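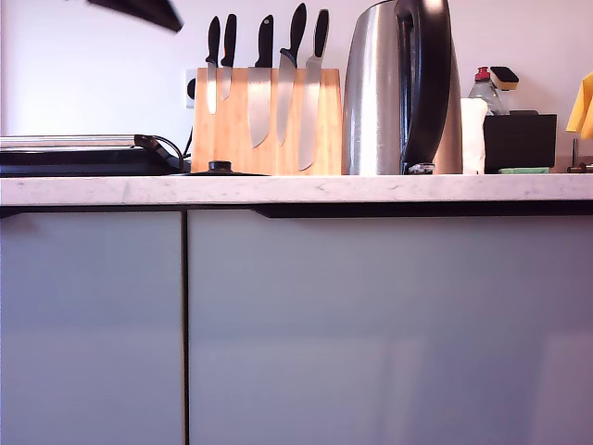 Subject: Re: [homebots] Kitchen counters, are we there yet?
Date: Tuesday, 9:15 pm
List: homebots-discuss

> I saw the Hetulis clip over the weekend and I'm sold. It wiped down a
> whole counter in one pass and never touched the sink. If it can do that
> now, what exactly is left? My brother-in-law says we'll all have one by
> next November. Has anybody on the list priced these against a cleaner
> who comes in every other week?

Your brother-in-law should be encouraged to put money on it. I'd like a new bike.

I watched the same clip, twice, and what I noticed was the counter. It had nothing on it. A bowl of lemons at one end, I think, and the arm stopped well short of the lemons. Wiping a bare slab is a solved problem and has been since somebody first pushed a rag across one. I can do it while on the phone.

Now picture the counter of a person who eats. There's a grill at one end with its cord trailing off behind it. There's a block of knives, then a steel kettle so shiny that a depth camera will report it as several kettles or none. Then paper towels, dish soap in a clear bottle (see kettle), a caddy and a sponge or two, all pushed back against the wall in a row with no gaps to speak of. To wipe that counter you have to move most of it, and put it back, and know that the kettle has to go back on its base and the sponge does not.

At work we had a Rieger arm on loan for a spring and I got to try a version of this on my own time. The job was: lift the kettle, wipe under it, return the kettle. Ten tries. Four of them I would have accepted from a tired teenager. In the others the kettle ended up beside its base, or half on it, or the arm wiped very nicely around the spot where the kettle had been and called it a night. The best run took 15 minutes. My own time, with grumbling, is under one.

And that was with an empty kettle. I wasn't about to fill it.

Knives I didn't attempt. The Dusetti people say their gripper handles "common kitchen tools," and if you read down to the footnote the tools are a spatula and a whisk. I don't blame them. A knife in a block is a decent test, though: you've got a handle sticking up, other handles crowding it, and a blade you'd like to keep pointed away from the family. If a vendor shows you that one uncut, at normal speed, write to the list and I'll take back half of this.

To be fair to the machines, the shop floor is another story. We've had a Prendwood cell loading trays for a couple of years and I've stopped noticing it, which is the highest praise I have for equipment. But its trays come in the same way up, every time, and if one doesn't, it stops and blinks at us until a human walks over. I tried to imagine that at home. It would be blinking by breakfast.

On your price question: I can't give you a real number, only the one I was quoted, which was 90 dollars a month for the software alone. Arm extra, mount extra, and a "site preparation visit" that as far as I could tell means a technician comes over and clears off your counter. You could ask whether he'd wipe it while he's there.

What I'd like to see from anyone on this list with an arm at home:

- no clearing up first, start from whatever was left after dinner
- glossy cabinet doors left as they are – ours reflect the room and the planner hated them
- every failed run posted along with the good one
- total time, with the resets counted

I still have the logs from the kettle runs if anyone wants them. They're large and not flattering. Email me off list, since the archive rejects attachments over a few megs and I've already been told off for that once.

-- 
homebots-discuss
To unsubscribe, reply with "unsubscribe" in the subject line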